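Call for participants: sorting and putting away household items

The Ustgate study of domestic storage is looking for adults to take part in tabletop tidying sessions during April. The work concerns how people group ordinary things when shelf space is short, and how long they hesitate before choosing a place for an item. No experience is needed. Applicants are asked to read the conditions below before writing to us.

What the sessions involve

Each participant attends 4 sessions of one hour. A session is divided into short tasks, all carried out at a table with a mixed set of books, toy food and containers. The instructions are read aloud once and are also given on a card. Participants decide for themselves where things belong. There is no correct layout, and speed is recorded but not scored.

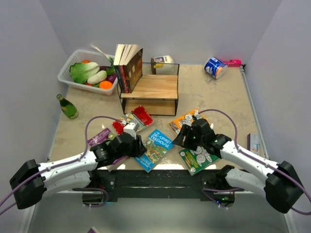
Starting layouts differ from task to task, and participants should not expect to meet the same one twice. Items may be upright, lying down or already put away. A typical decision is whether children's books scattered near the front edge of the table should join the ones standing on the small two-tier shelf, or be kept as a separate group. Another is what to do with a bottle or can lying on its side when the basket of toy vegetables takes up one corner. Both kinds of decision are noted on the record sheet, together with any change of mind.

Who can apply

– Adults able to sit or stand at a table for one hour, with a break on request.
– Able to read spines and covers in ordinary room light, with glasses if needed.
– Not employed in a library, bookshop or warehouse at present. Past employment is acceptable.
– Not a participant in the earlier Sakbridge cupboard survey.

Left-handed applicants are welcome. Please state your preferred hand when applying, as the record sheet has a separate column for it.

Books with a busy back cover are placed in several of the tasks. We are interested in whether people turn a book to find its front or spine before shelving it, and whether paperbacks and hardbacks are kept apart.
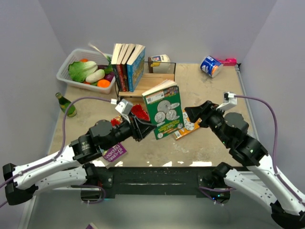
Jozefína Kadlec took part in the previous round and wrote afterwards that the books gave her more trouble than the food, because she kept wanting to arrange them by height and then by colour, and could not settle on either. Her remark led us to add a short interview at the end of the final session.

Payment and how to apply

Payment is £10 per session, made after the last one. Travel is not covered. Write to Otakar Říha at the Ustgate study office with your name, preferred hand and available hours. Sessions start between 10 in the morning and 4 in the afternoon. Replies are sent within 7 working days.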